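Aubert Chairs: hand-held gripper demonstrations
README for the July release

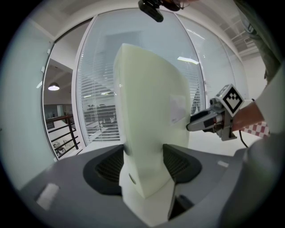 We started Aubert with a simple wish, to teach a robot arm how to handle ordinary office chairs, the kind you find by the dozen in any building and never think about until one is in your way. A person holds the gripper and does the job at a natural pace, and the arm learns from that. Many of the episodes are plain contact tasks: bring the fingertip to the backrest, touch it, press, let go. We ask for a spot on the panel just below the little white sticker, with the marker cube on top of the gripper and the cable hanging free underneath, and you will find that same touch point again and again in the "press" folder (it makes the runs so much easier to compare!).

What you get
The release holds 100 episodes, 70 for training and the rest kept back for testing. They are sorted into 8 folders by task, with names like press, nudge, turn and tuck_under. Each episode has the wrist video, the gripper pose over time, the finger opening, and a short note typed by whoever was demonstrating. Some notes are chatty. We left them as they were, typos and all, and we're rather fond of them.

Getting started
Unpack everything into one folder and run the check script first, please. It takes a few minutes and will catch a bad download before you lose an afternoon to it. Poses are in meters and start from zero at the first video frame of each episode, so don't expect two episodes to share an origin.

Known problems
Episode 9 in turn has a gap in the pose track where the marker was hidden by a sleeve. Glass walls and blinds behind a chair can throw off visual tracking, so treat fast moves in those rooms with some care. The Trarnavside rooms are brighter than the Akham ones, and a model trained only on one set did poorly on the other when we tried it.

Who to ask
Ebenezer Dankwa looks after the files and the check script. Wenceslao Núñez wrote the demonstrator guide and is happy to talk about grip, pace and tired wrists, most easily on a Tuesday.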